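Fri 10th November
Posted by the back-court blogger

Home | About | Match diary | Kit | Older posts

So I'm playing again! Proper points, with a scoreboard and somebody across the net who wanted to beat me, and I've been grinning like an idiot all week.

If you've only just found this blog, the short version is that I did my shoulder in back in May, serving at 4-all in a doubles match I didn't much care about, and I've been a spectator ever since. I learned a lot about spectating. Mainly I learned that I'm terrible at it. I shouted at line calls that had nothing to do with me and ate far too many of the club's cheese scones.

The physio let me start hitting forehands at the end of the summer, gently, with one of those squashy red balls the tiny kids use. Then backhands (two-handed, so the good arm could do most of the work). Serving came last, and for ages I was only allowed underarm, which some people at Clallwood find very funny and others find downright insulting. I've won more points with it than I'd like to admit, so I may keep it.

Anyway, the Bristier winter league started and we were short for the second team, and I said yes before I'd properly thought about it. Away at Cotenano, of all places, where the courts are slow and slightly uphill. I don't care what anyone says, court two is uphill. You hit what feels like a deep ball and it lands somewhere near the service line and sits there asking to be clobbered.

We lost the first set 6-4. I was awful for most of it, tight as anything, poking at volleys I'd normally just punch away, and I double-faulted twice in the one game where it mattered. My partner was very kind about it and told me to stop steering the ball. I hadn't noticed I was doing it, but yes, I was guiding everything over as though it was made of glass.

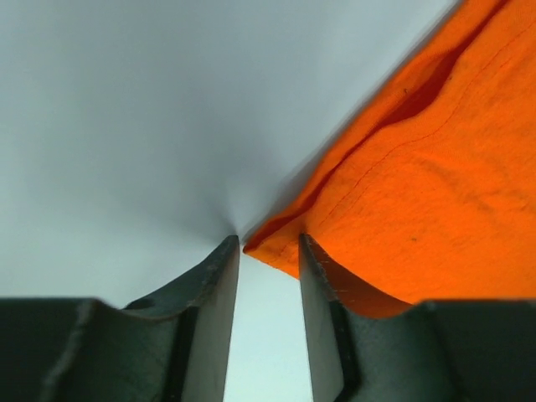
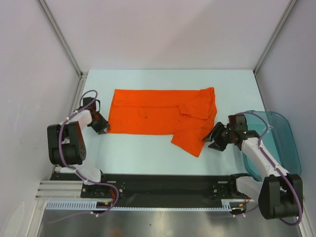
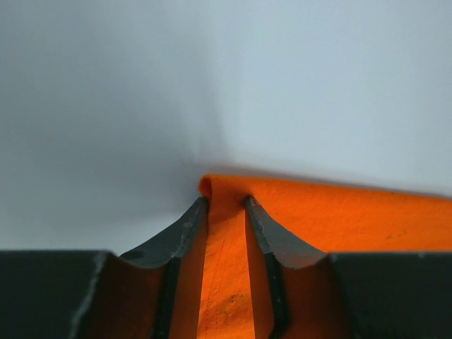 Orange cloth on a pale surface, all three.

Second set we swapped sides so I could play from the left, and that changed everything. More backhands for me, fewer high ones to reach up for, and my partner got to hit that big swinging serve into the corner with me lurking at the net. I even poached a couple! We took it 6-3, and I can still feel the volley that finished it, right out of the middle of the strings.

The decider was a long tie-break, first to ten, and I wish I could tell you about it in detail but it's mostly a blur. I remember a rally that went on and on with all four of us at the net, and a lob I thought was miles out until it dropped on the baseline like a wet sock. I remember being 8-5 up, then being 8-all, and wanting to go home. Then a return clipped the tape and dribbled over for us, and after that they missed a smash, and it was done. 10-8. I did a very small dance, and then a slightly bigger one in the car park.

Shoulder report, for those who keep asking: sore the next morning, fine by teatime the day after. I iced it for 17 minutes, which is how long it takes for the pasta to cook if you forget to put the lid on the pan. I'm still doing the band exercises, 80 pulls a day split into little batches while the kettle's on, and they are every bit as dull as they were in the summer. The physio wants me to carry on until the spring. I've agreed, with a face.

I've also gone back to my old Bae racket. I bought a lighter one while I was off (boredom, mostly, plus a sale) and everybody told me it would be easier on the arm. Maybe it is, but I couldn't feel a thing with it, and the ball kept flying off towards the car park. The old one is heavy and has a chip out of the head and I love it. I've had it strung a bit looser and that seems a decent compromise for now.

Next match is at home, weather permitting, against a team who beat us in both fixtures last season. They've got a left-hander with a horrible slice that skids away under your feet, so I'm off down the club tomorrow morning to practise getting my knees bent. If you fancy feeding me a basket of low ones, I'll be on court three from nine, and I'll bring the scones.

Contact me | © Match diary, all rights reserved | Back to top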